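Keep the bad ones

There is a habit in our field of reporting how many demonstrations a team has collected, as if the number settled something. I have done it myself. Last April I stood up at an internal review and said we had 3000 recordings of computer assembly, and everyone nodded. I now think the number was close to useless, and that most groups teaching robots by example are counting the wrong thing.

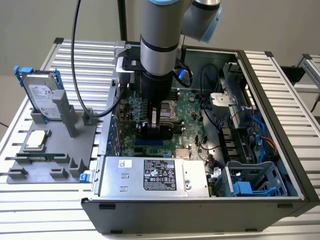 By the data collection lead, Mastirach project

Our task at Mastirach is putting parts into desktop computers. A person steers the arm, the arm does the work, and the whole attempt is saved: joint positions, gripper force, and video from the cameras. A processor goes into its socket, a memory module goes into its slot, a card goes into the board. Later a model is trained to produce the same motions from the same views.

The usual practice is to keep the clean attempts and throw out the rest. If the operator fumbles a part, the run is marked bad and deleted. If the part goes in but the path was ugly, many teams delete that too. What remains is a tidy set in which every approach is straight and every part seats on the first push.

A model trained on that set knows what success looks like and very little else. Put it two millimeters off the slot and it has no example of how to get back. It pushes, because in everything it was shown, pushing was the next step.

We saw this plainly in our first round. When I went back through the 3000 recordings, I found 303 in which the operator made a visible mistake and corrected it. All of them had been flagged for removal by a rule I wrote. We put them back and trained again. The new model was slower and hesitated more. It also backed off when a part caught an edge, and the old one never did.

I don't offer this as proof. We changed the operators' instructions in the same period, and our test was small. But it was enough to change how I spend the budget.
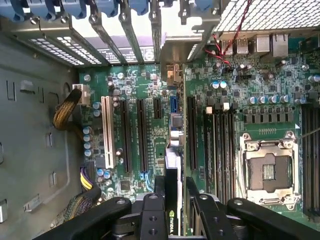 What a skilled operator leaves out

The second habit I would drop is hiring only the best operators. Rind, the contractor that staffs our sessions, ranks its people by completed insertions per hour. The fastest of them are a pleasure to watch. They are also alike. They come in at the same angle, grip a card at the same height and rarely meet a problem, which means they rarely record one.

A graphics card is a good test of this. It is long, and a slight tilt at the gripper becomes a large error at the far end of the connector. Fast operators don't tilt. Newer ones do, and then they stop, lift, turn the wrist a few degrees and try again. That correction is worth more to me than another perfect insertion, and we pay less for it because the hourly count is lower. The incentive is backward.

We now pay by the session. We have 22 operators on the list, and six of them had never steered an arm before they joined. Rind objected at first and then asked us to write down what we wanted. That was fair. We had never said.

The case for clean data

Colleagues at Bondby, who run a similar program with cable connectors, disagree with me. They say that a model trained on mistakes learns to make them. There is something to this. If you feed in a run where the operator jams a module and gives up, the model may learn to jam and give up. We still remove those. The line I would draw is whether the operator recovered.

They also point out that labeling recoveries takes time, and it does. Someone has to watch the video and mark where the trouble starts and where it ends. On a long run that can take longer than the run itself. I would still take fewer recordings with those marks over more without them – at least for work where parts have to fit tightly.

The next time Standden sends around its yearly questionnaire for collection teams, I hope it drops the box for total demonstrations, or adds one beside it for how many contain a recovery. Ours would be an embarrassing share of the total, and I would fill it in anyway.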